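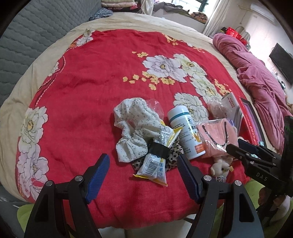 Open day at Fliltach, finally!

29/03/2021 | by quietgears
Filed under: Diary, Days Out, Robots

Home, shoes off, tea made, and I want to get this down before it gets fuzzy. I had been looking forward to the Fliltach open day in Dernville since February, when I put my name on the list, and it was even better than I'd hoped. I took the 44 bus, got off a stop too early and walked the length of Amin Road with my coat flapping. I was still early.

The project is called Standatitz. I'd pictured a big robot arm behind glass and a rope to stand behind. What we got was a bedroom! An ordinary lived-in one, with a TV on the wall and a big pink comforter shoved to one side of the bed, and the work was being done right there on top of a red flowered cloth. The grippers are held in the hand. You squeeze, the two fingers close, and the camera on the tool records everything the fingers do, so that later a robot can learn the same moves from the recordings. I knew that from reading, but I hadn't understood it until I stood next to it.

What I loved was the stuff. Real household clutter: a bottle with a ridged white lid, a little cream plush toy, something pink in a shiny plastic bag, a bit of leopard-print fabric under a packet with a black band around it. And crinkly clear plastic, which I would never have thought of as interesting. I asked about it and got a wonderful long answer. Plastic film shines and folds and slides, and a robot that has only ever met neat blocks is going to be lost the first time it meets a bag. I must have asked ten more questions after that and they were patient with every single one.

There's a room sheet by the door with the tasks on it. Gathering, sorting, putting things on a tray, taking them off again. Each task gets recorded 400 times before they move on to another, with the objects shuffled between takes. The total on the board stood at 1,441 recordings when we went in. I'd have guessed they were bored stiff by now, but they still argue cheerfully over the best way to come at a book.

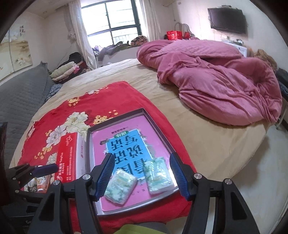

The angle matters so much. Go in too steep and the pads have nothing to close on, go in too flat and you push the thing away from you. They let visitors have a turn on a practice table in the next room and I found this out for myself with a packet of tissues, which I chased all the way to the corner before I got it. A very small cheer went up. My second go was smoother, and by the third I'd stopped thinking about my wrist at all. I could have stayed there all afternoon.

The tools are lighter than I expected, though my forearm is complaining tonight. Two of them working together is the part I'd like to see more of – one steadies, the other lifts, and when the timing is right it looks like a person's two hands.

Things to look up: how they line up the recordings from two grippers, and whether the lighting has to be the same every day (I meant to ask and forgot, with all that window).

There were 32 of us over the day, in small groups. Mine was mostly retired people and one very serious boy with a notebook, and he got better answers than I did. Cookies afterward, the oatmeal kind, and a leaflet I've already spilled tea on.

They may do another one in the fall. I've put my name down again.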